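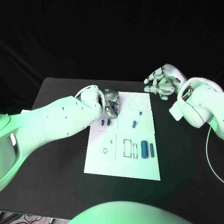 Paper on a black tabletop, and a little bit of blue.

So I finally gave in and started keeping a paper diary again, and I am way more excited about it than a grown woman should be! I blame Jeanie Pollock. She brought hers along when we drove up to Trernach in December, and while I was scrolling around trying to find the name of the place we ate last time (I'd typed it into one of four different note apps, who knows which), she flipped back a few pages and read it out to me. Then she read out what I'd ordered. Rude, but impressive.

I used to be a diary kid. I had the kind with the tiny lock, and I filled it with complaints about my brother and long lists of songs. Somewhere in college I quit, and after that everything went into my phone. I checked last week and there are 2,784 notes in there. One of them just says "ask about the gate." What gate? Ask who?

My first try this time around was a mess. I bought a fancy planner from Drummond with a page for water, a page for moods, a page for goals, and a ribbon in three colors. I lasted two weeks. Every blank box felt like homework I hadn't turned in, so I gave it to Lorna Morrison, who loves a box and has filled in every single one.

Now I use a plain Willia notebook, 193 pages, no dates printed in it, which means I can skip a day (or six) and there's no gap staring back at me. I write at the kitchen counter at 9:30 at night with whatever pen is closest. Some nights it's a full page. Some nights it's "soup again, good."

What I didn't expect is how much I like the boring stuff! I went back to the first few pages yesterday and the big thoughts about my life were kind of a snooze, but I loved the bit about the neighbor's dog getting into our recycling, and what I paid for plums, and the weather the morning the Flistier bakery opened late and we all stood outside stamping our feet.

If you keep one, tell me what you write in it, because I'm nosy. And if you have a pen that doesn't bleed through cheap paper, please, please leave the name in the comments. Page 2 is basically one big blot.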